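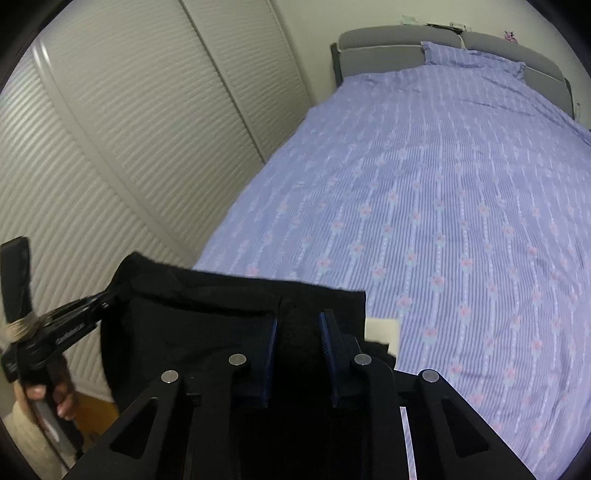 Black garment with a small white tag on one side

Re: pumpkin seeds and magnesium
May 25, 2018

> I have been eating a handful of raw pumpkin seeds every night
> since November, mostly for the magnesium. Does roasting
> destroy it? And is the Plidine brand any better than the
> bulk bins at Drirker?

Roasting won't destroy magnesium. It's a mineral, so heat from the oven doesn't break it down. What you can lose is some of the vitamin E, and the oils go stale faster once the seeds are roasted. I keep mine in a jar in the fridge and try to finish it within 3 weeks.

I've bought both kinds. The Plidine bag is already shelled and costs more. The Drirker bins are fine if the store is busy – at the Kamath Street one they sit too long and taste like cardboard by the bottom.
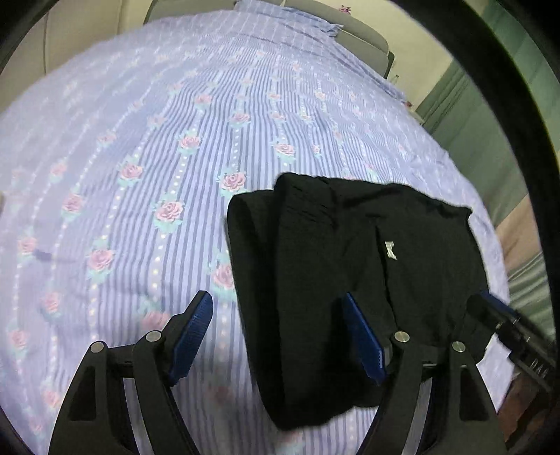 For roasting I use 260 degrees for 39 minutes, then leave the door open for another 10. Low and slow keeps them green. If you like salt, put it on before they go in, with a little oil so it sticks.

One thing to watch is the amount. A handful is plenty, as they are high in calories and a lot of the whole ones with the shell on can be hard on the stomach. If you take a magnesium pill too, ask your pharmacist about the total.

Does anyone on the list grow the hull-less kind? I have room for one row and would like to know how much it takes to fill a quart jar.

Pleser seed list – reply to all goes to the whole list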